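Bed linen: revised room standard from July

The linen standard for the small rooms has been rewritten and replaces the sheet that has hung inside the store cupboard door since the Droris building opened. Most of it will be familiar. The changes are in sheet sizing, the order in which a bed is made up, and the way worn items are withdrawn.

Sheets

Fitted sheets are being phased out in favour of flat ones. The elastic fails well before the cloth does, and a fitted sheet with a slack corner can't be put to any other use. Of the 400 fitted sheets in circulation at the last stock check, 79 had at least one corner that would no longer hold. They will be used up in the order they fail and not replaced.

The flat sheets come from Hamdan in a single size, which covers both the standard bed and the wider platform type. On the standard bed the surplus is taken up at the foot. On the platform it is divided equally between the two long sides. Please don't trim or re-hem a sheet to suit a particular room, as it then has to be sorted by hand every time it comes back.

Colour is now limited to the beige and grey range for all rooms. White stays in use for pillowcases only. Rasha Majali compared the two over a run of washes and found that the darker cloth showed less yellowing along the fold lines, and that small repairs were harder to see. Anyone still holding white sheets should send them down with the ordinary wash, marked for withdrawal. 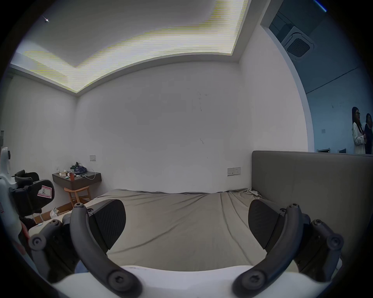

LINEN AND ROOMS TEAM | Troller House

A beige-grey sheet against white walls will show any unevenness in the way it has been laid, particularly under side light, so the making-up order has been changed. The base sheet is centred first, using the pressed middle crease as the guide line, and the crease should run from the middle of the head end to the middle of the foot. Tuck the head end, then the foot, then the sides, working from the middle of each side towards the corners. The old order (sides first) tended to pull the crease off line and leave a diagonal ridge across the lower third.

Corners are folded at 45 degrees and tucked flat. On platform beds with no gap between mattress and base, lift the mattress at the corner only as far as needed to pass the cloth under. Two people are required for this on the wider beds. Smooth the surface with the forearm, from the crease outwards.

Do not spray the sheet with water to remove creases once it is on the bed. If it is badly creased, change it and return the first one for pressing.

Washing and pressing

The wash temperature stays at 60 degrees. The load on the large machine comes down to three-quarters full, after Anas Mansour traced the hard creases in the middle of the sheets to overloading. Sheets should come out of the dryer slightly damp and go straight to the press. A sheet left in the drum for more than 20 minutes goes back for a rinse.

Toneo powder remains the standard product. Fabric softener is not to be used on sheets or towels.

Withdrawal

A sheet is withdrawn if it has a hole larger than a fingertip, a stain still present after two washes, or thinning that can be seen when the cloth is held up to a window. Smaller holes go to Hortensia Orellana for patching. Withdrawn sheets are cut down for dust covers, and the offcuts go in the rag bin by the rear stairs.

Form 1047 has been shortened to one side. Enter the room, the item and the reason, and leave the lower box blank for the store. Forms are collected at 6 each evening.

Questions about sizing and stock go to Maysoun Zein. Requests for extra pillowcases should still be sent to Attila Bozsik, with the room number and the quantity needed.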